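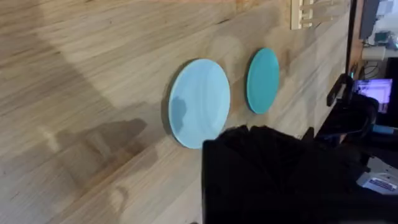
Re: Street supper, crockery and the matter of the bunting

List home | Previous message | Next message | Thread | Sign in

From: Kolbrún Egilsson
To: Skolgate residents list
Jul 11, 2026

> Could someone confirm whether we are hiring plates from
> Kaewsai again or bringing our own? Last year's hire came
> to 69 pounds and half of them went back unused. Also the
> bunting is missing.

Bringing our own, please. Kaewsai are very nice people but they now want a deposit, and the deposit is more than I paid for my first car. Two plates per head, one for dinner and one for pudding, and put your house number underneath on a bit of masking tape. I still have a gravy boat from the last supper that no household will admit to.

Numbers so far are 40 definite and a handful of maybes. The maybes are the same people as last year and they ate more than anyone, so I am cooking for 50.

The road closure is agreed from the Flisdale Road end down to the postbox. The council wanted a map, then a second map with the postbox on it. The form reference ends in 603 if you need to quote it at a man in a van. Cars out by two, please, and that includes the one with the flat tyre.
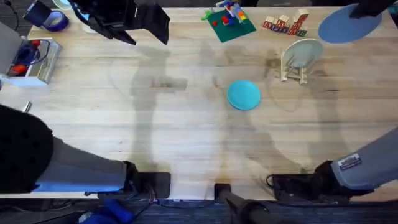
Tables are the weak spot. We have the long ones from the chapel hall in Flutville, which seat eight if all eight are on good terms, and we need three more of much the same height. Last summer's arrangement went down a step in the middle and the trifle followed it. If yours has a wobble, bring your own folded cardboard.

As for the bunting, it was last seen in November, when it was taken down wet and put "somewhere sensible". I have looked in all the sensible places I own. Please try your lofts. If it doesn't turn up I am not sewing any more, and we shall have to be festive by other means.

Music stops at ten. The accordion stops at nine.

Replies to the list and not just to me, or I end up carrying messages between next-door neighbours like a pigeon.

Kolbrún
(number 12, green bin permanently out)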